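Tirness Kitchen Library Opens Its Shelves
Sep 20, 2021

Residents of Tirness who have been meaning to return a neighbor's casserole dish since February now have a more official way to avoid buying their own. The Tirness Kitchen Library opened this morning in the old Hervieu shoe store on the main street, with 200 pieces of cookware on loan and a faint smell of leather that no amount of mopping has moved.

Membership costs $5 a year. Borrowers may take up to three items at a time and keep them for two weeks, which the library considers long enough to make soup and short enough to prevent ownership from setting in.

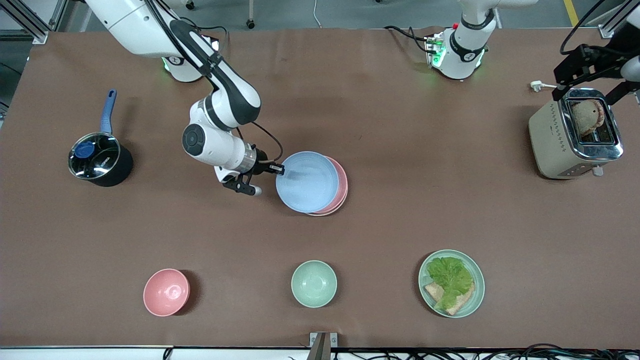 Most of the stock came from a spring donation drive, and few things arrived with a partner. Matching sets are in such short supply that the library has given up on the idea and lends by size. A pale blue plate stacked on a salmon pink one counts as a pair. Saucepans go out with their lids, and the black one with the long blue handle has a glass lid with a blue knob, a level of coordination that puts it well above the rest of the collection.

Fondue pots are already a sore point. The library was given five and had hoped for none. Members may borrow one without using up their allowance, and late returns will not be pursued with any great energy.

The shop is open Monday and Thursday afternoons until 6. Items should come back clean, a word the library's rules define at some length. Knives are not lent, and neither is the good colander.

Contact the newsroom | © 2021 Fluvum Local News | Back to top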